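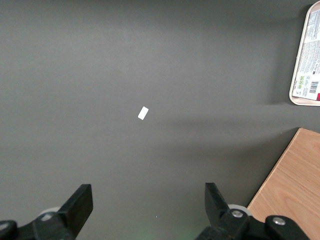 Section 3. Setting Up the Hastia Table Station

3.1 Scope

This section covers the placement and stocking of the Hastia Table Station, consisting of one oak two-drawer cabinet and one serving tray. It applies to stations used in staff dining rooms and shared kitchens. Cleaning of the drawer runners is covered in Section 5.

The station may be set up by one person. Allow 15 minutes for the first set-up.

3.2 Before You Begin

1. Choose a flat, level table. The table must be able to stand next to a wall outlet or walkway without being bumped in normal use.
2. Wipe the tabletop with a damp cloth and dry it fully. On dark matte surfaces, check again for lint and small scraps of paper, which show clearly and tend to be carried under the tray.
3. Remove the cabinet from its carton. Lift it by the body. Do not lift it by the drawers.
4. Wash the serving tray by hand in warm water with mild soap. Dry both sides.

Note: The tray is packed flat with the instruction card. Keep the card. The part number printed on it is needed when ordering a replacement tray.

CAUTION: Do not place the cabinet on a wet table. Standing water will mark the oak.

3.3 Placing the Cabinet

1. Set the cabinet toward the back of the table.
2. Turn it so that both drawers can be opened to their full length. Open and close each drawer once.
3. If the cabinet rocks, fit one of the felt pads supplied under the short corner. No more than 3 pads may be stacked at a single corner.
4. Leave a space of 30 cm on the side from which the drawers open.

3.4 Placing the Tray

1. Lay the tray in front of the cabinet, rim side up.
2. Check that the tray lies flat. A tray that tips when pressed at a corner has something under it. Lift it, clear the table, and lay it down again.
3. Leave a clear strip of table between the cabinet and the tray. The tray is not to be pushed up against the wood.

3.5 Stocking the Tray

Place items on the tray one at a time, starting at the edges. Sauce bottles go on the left. Boxed food goes on the right.

1. Check each bottle before it is put out. The cap must be closed and the outside must be clean.
2. Stand the bottle upright close to the left edge, with its whole base on the tray. Hold the bottle by its body and do not let go until the base is resting flat.

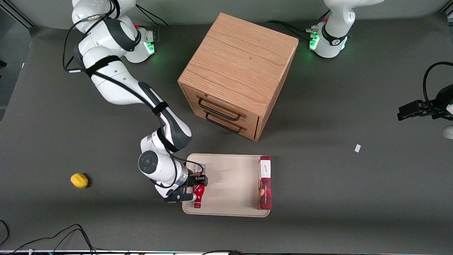

3. Stand boxed items along the right edge. A long, narrow box should run from the front of the tray to the back so that it does not block the middle.
4. Keep the middle of the tray free. It is reserved for the items a diner picks up and puts back during the meal.
5. Do not load the tray with more than 300 g on either side when it is to be carried.

Whole fruit, such as a lemon, is kept on the table beside the tray. Round items roll when the tray is moved and should be added after the tray is in its final position.

CAUTION: Glass bottles must not be used on the tray. The rim is low and will not stop a heavy bottle from sliding off.

3.6 Packaged Food with Printed Labels

Where food is supplied in a sealed package with a printed ingredient list, the label must stay on the package for as long as it is on the table. Diners with allergies depend on it. Do not cover the label or the barcode with date stickers. Stickers go on a blank part of the package.

If the small print on a label is worn or torn, remove the package from service and tell the dining room supervisor.

3.7 Filling the Drawers

1. Line each drawer with the paper supplied. Trim the paper if it curls at the sides.
2. Use the upper drawer for napkins and wrapped flatware.
3. Use the lower drawer for spare bottles and unopened boxes. Lay bottles down only if the seal is unbroken.
4. Close both drawers before leaving the table.

Note: Sites using the Wistel drawer divider should fit it before lining the drawer. The divider is sold separately.

3.8 Check Before Use

The person setting up the station confirms that the cabinet does not rock, that both drawers are closed, that all bottles stand upright on the tray, and that no paper or packaging scraps remain on the table. The check is entered in the dining room log with the initials of the person who made it.

Questions about this section should be sent to Apinya Sombatkul, Product Support, Ukico. Requests for printed copies are handled by Thanakorn Inthanon at the Suksawat office.

Section revised Apr 22, 2024.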